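3/23/22

Two hours on the gripper tonight. Replaced the left finger bracket, torqued everything, ran the homing cycle until the encoder offsets stopped moving. Ruan Joubert says the drift is thermal. I say it is the grub screw on the Ovex coupler, and I have put threadlocker on it to settle the matter.

Wrist camera is back on with the short ribbon cable. Exposure locked, auto white balance off. Saved a couple of frames over the marble top before changing anything else.
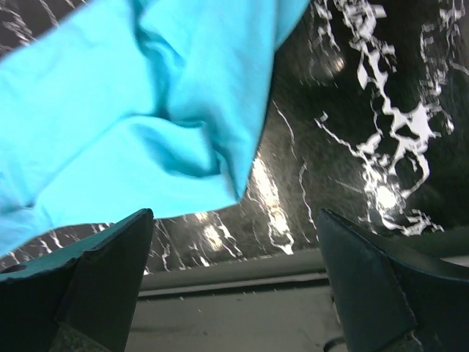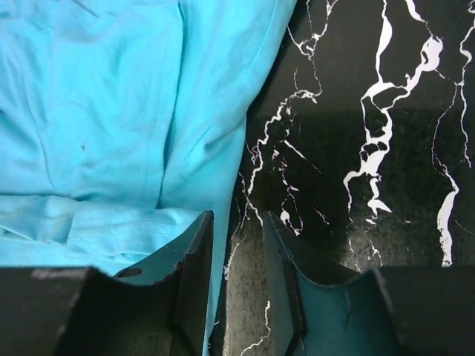
The segmentation script is still the weak part. I wrote it in May against a plain white board, where a threshold on saturation was enough to find the cloth, and it has had very little done to it since. Blue fabric on black should be the easy case, and the color itself separates fine. The trouble is the white veining, which gives the edge detector more contours than the hem does, and the glare on the polish, which clips. I will try dropping the edge term and working from hue alone, with a mask over anything saturated. Gleice Falcão suggested a polarizing film over the lens. Cheap enough to test, but it costs light and I am already near the gain limit.

Close command now goes out at 50 Hz. Jaw current is logged on every cycle, written to the card in blocks of 4,000 samples. The Clelari driver dropped 31 packets in the long run, all of them in the first minute after power-up — probably the bus settling, possibly my crimps. Will reseat the connectors and repeat before blaming the firmware.

Pieter Fourie wants his bench supply back by the weekend. Need to finish the Kruger one or buy something.

Still to do: shorten the finger pad screws, print a strain relief for the ribbon, rerun the hue test with the overhead light off, label the two spare servos. Left the controller on charge and the logs copying.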